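Suspension Bruletti Vellesard : notre avis après un hiver d'utilisation 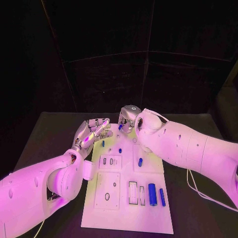

La Vellesard est une suspension LED à couleur variable, vendue par Bruletti pour les halls, les bars et les salles à manger de bonne taille. Le modèle testé mesure 90 cm de diamètre et pèse 2 kg de plus que la version fixe. Le blanc chaud est réussi, avec un indice de rendu des couleurs annoncé à 95 : le bois et les tissus gardent leur teinte. Les couleurs saturées demandent plus de prudence. Sous un éclairage rose magenta soutenu, tout ce qui est clair prend la couleur de la lampe, un plateau blanc posé sur une table gris foncé devient très lumineux et le fond de la pièce passe presque au noir. Pour un bar, l'effet peut convenir. Pour dîner, non.

Le montage est simple, à condition d'être deux. La platine se fixe par quatre vis, le câble se règle en hauteur sans outil et la notice est lisible. Le cache, en revanche, ferme mal si le plafond n'est pas parfaitement plan – il a fallu ajouter un joint.

La variation se pilote par le boîtier mural Clornach, fourni. Elle est régulière jusqu'aux niveaux bas, sans scintillement visible. L'application est lente au démarrage et oublie parfois les ambiances enregistrées. Nous avons fini par n'utiliser que le boîtier.

La consommation annoncée est de 69 W à pleine puissance. Face à la Gallegos, plus légère et moins chère, la Vellesard éclaire mieux vers le bas mais laisse le plafond sombre. Il faut donc prévoir des appliques.

Points forts : qualité du blanc, variation, finition du câble.
Points faibles : cache de plafond, application.

Publié le 19 nov. 2018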